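Longo Software Working Group
Minutes of the July Meeting
Damville office, second floor meeting room, and by video link
Called to order at 9:35 a.m.

Present: Kerubo Masanja (chair), Driss Slaoui (control), Doaa Benkirane (perception), Yasmine Bennani (planning), Shirley Doucette (tooling and release; recording)

Regrets: none

1. Approval of agenda and previous minutes

The agenda was approved with one change. The item on log storage was moved ahead of the perception report at the request of Ms. Doucette, as the perception report depends on it.

The minutes of the June meeting were approved with a correction to item 4, where "joint velocity limit" should read "joint acceleration limit."

2. Matters arising

2.1 Clock drift between the arm controllers and the head camera. Mr. Slaoui reported that the controllers and the camera host now take their time from the same source. The offset is written to the log header at the start of every session. Closed.

2.2 Access for the Linatwood team. Read access to the planning repository has been granted. Write access remains under discussion with Arnix and is carried forward.

2.3 Naming of configuration files. Ms. Doucette circulated the revised convention after the last meeting. Two objections were received, both concerning the use of the site name as a prefix. The group agreed to keep the prefix. Ms. Bennani asked that her disagreement be recorded.

3. Log storage and replay tooling

Ms. Doucette presented the state of the session archive. It holds 1659 sessions as of the morning of the meeting. Of these, 378 were recorded under the old log format and can't be opened by the current replay tool without conversion.

The converter works on single sessions. It fails in batch mode when a session contains a controller restart, because the sequence numbers begin again from zero and the converter treats the second part as a duplicate. Ms. Doucette proposed adding a restart counter to the index. Mr. Slaoui asked whether the same counter could be written by the controller going forward. It was agreed that it could, and that the field should have the same name in both places.

Ms. Benkirane asked that converted sessions keep their original camera calibration and not be given the current one. Two of her comparisons in June had to be withdrawn for this reason. Ms. Doucette confirmed that the converter will refuse to run if the original calibration file is missing, and will list the refused sessions in a separate report.

There was some discussion of whether the old sessions are worth converting at all. The chair's view was that they contain most of the early failures in two-arm handling and should be kept usable. Agreed.

Action: S. Doucette to add the restart counter to the converter and run the full batch.
Action: D. Slaoui to add the matching field to the controller log.

4. Control report

Mr. Slaoui reported on release 38 of the control stack, now running at the Damville site. The main change is in how the two arms share their workspace. Until this release, each arm held a fixed zone and could enter the center only by taking a lock. The lock has been replaced by a distance check between the two arm models, evaluated at every control step.

The control loop runs at 200 Hz on the current hardware. The distance check fits within the step as long as the simplified shapes are used for the wrist housings. When the full shapes are loaded, the loop misses its deadline often enough to trigger the watchdog. Mr. Slaoui recommended staying with the simplified shapes, which are slightly larger than the real parts and therefore err on the safe side.

Ms. Bennani observed that the larger shapes cost the planner some reach when both grippers need to take hold of cloth close together. She has seen plans rejected that an operator would carry out by hand without difficulty. Mr. Slaoui acknowledged the point. He offered to provide a tighter shape for the fingers only and to leave the wrist as it is.

The chair asked about the behavior of the arms when the check fails. Both arms now slow to a stop along their current path, and the gripper opening is held. In the earlier version, the grippers opened on any stop, and cloth was dropped. The group agreed that holding is the right default for garments. Mr. Slaoui will document that it is not suitable for every task, and the setting will be exposed in the task file.

Action: D. Slaoui to supply a tighter finger shape and timing results.
Action: D. Slaoui to document the stop behavior and its setting.

5. Perception report
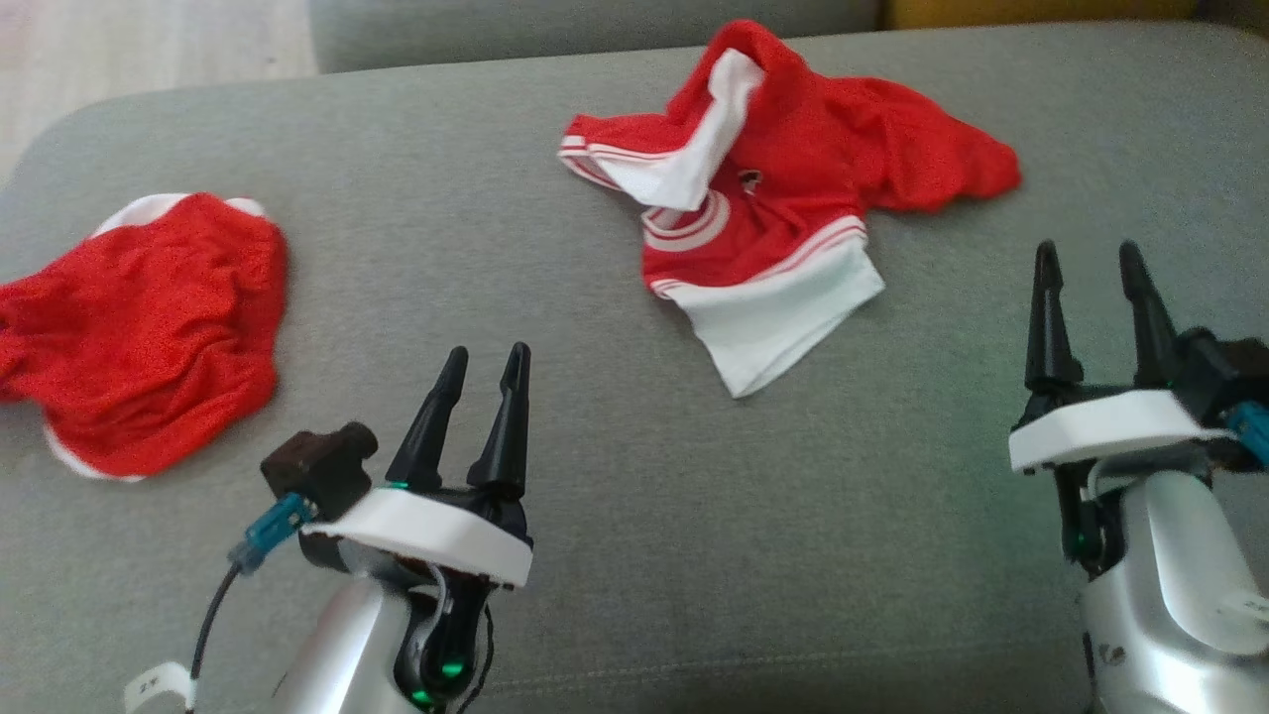 Ms. Benkirane reported that garment segmentation has been moved from color grouping to the learned boundary model, and that the main open problem is the separation of items of the same color. Color grouping tended to return a single region whenever two such items lay close together, and the planner would then ask for a grasp on a garment that did not exist. She referred the group to the head camera view of the sofa seat, where a jersey-style shirt and a second, bunched garment are both red with white trim. Color says very little about which cloth belongs to which item in a case of this kind. The trim is of more use, and she noted the wide white hem band on the shirt and the thin stripes near the cuff as the sort of feature she wants the model to report by name. The same view was used to discuss labeling of the bunched item, which looks like shorts but is crumpled enough that she would accept "unknown garment" as a correct output.

Mr. Slaoui asked whether an unknown label would stop the task. Ms. Bennani replied that the planner can accept it, provided the outline is sound. It will choose a pick-and-spread action first and ask perception for a new label afterward.

Ms. Benkirane then raised the masking of the arms. The present mask is computed from joint positions and projected into the head camera view. It covers the fingers and wrist well. Cables are not part of the arm model and so are not masked, and a cable passing over cloth may be read as a fold or a seam. Two remedies were considered: adding a rough cable volume to the model, or training the boundary model with cables labeled as a separate class. The group preferred the second, as cable positions change whenever an arm is serviced.

The chair asked that the confidence values be reported in the same form for every class. At present the hem and collar outputs use a different scale from the garment outputs, and the dashboard displays them side by side without a note.

Action: D. Benkirane to add cable labels to the next training set.
Action: D. Benkirane and S. Doucette to bring all confidence values to one scale.

6. Planning report

Ms. Bennani reported on the sequence planner. Garments on soft furniture continue to give more trouble than garments on a table. The support surface gives way under the fingers, and the planned contact height is often wrong at the moment of closing. The planner now requests a slow approach over the last part of the motion and ends it on measured contact force in place of a fixed height.

She described a remaining fault in the choice of the first garment. The planner ranks garments by ease of grasp alone, and may select one that lies partly outside the camera view. A grasp on the visible part can be sound while the rest of the cloth is caught on something that can't be seen. She proposed a penalty for any outline that touches the image border, together with a head movement to bring the garment fully into view before the task begins. Mr. Slaoui had no objection to the head movement if the arms are stationary while it takes place.

Ms. Masanja asked for the penalty to be tested on archived sessions before it is enabled on the robot. Ms. Bennani agreed, subject to the conversion work under item 3.

The handover of the fold library to Linatwood was discussed briefly. The library will be shared as a tagged release and not as a live branch. Questions from Linatwood are to go to the shared tracker and not to individual members.

Action: Y. Bennani to add the border penalty and report replay results.
Action: Y. Bennani to prepare the tagged release of the fold library.

7. Release schedule

The group agreed that the next control release will be held until the finger shape has been timed. The perception and planning changes may go out before it, since neither depends on the new shape. Ms. Doucette reminded members that a release note is required for every change to a default value, including values changed back to an earlier setting.

A request from Arnix to receive nightly builds was declined for the present. The chair will write to Arnix and offer the weekly build with its test report.

Action: K. Masanja to reply to Arnix.

8. Other business

Ms. Doucette noted that the replay workstation will be unavailable for one afternoon while its disks are replaced. Members with unsaved annotations should export them beforehand.

Ms. Bennani asked whether design notes could be kept in the repository alongside the code. Deferred to the August meeting.

Adjourned at 11:20 a.m.

Minutes recorded by S. Doucette and circulated to members for correction.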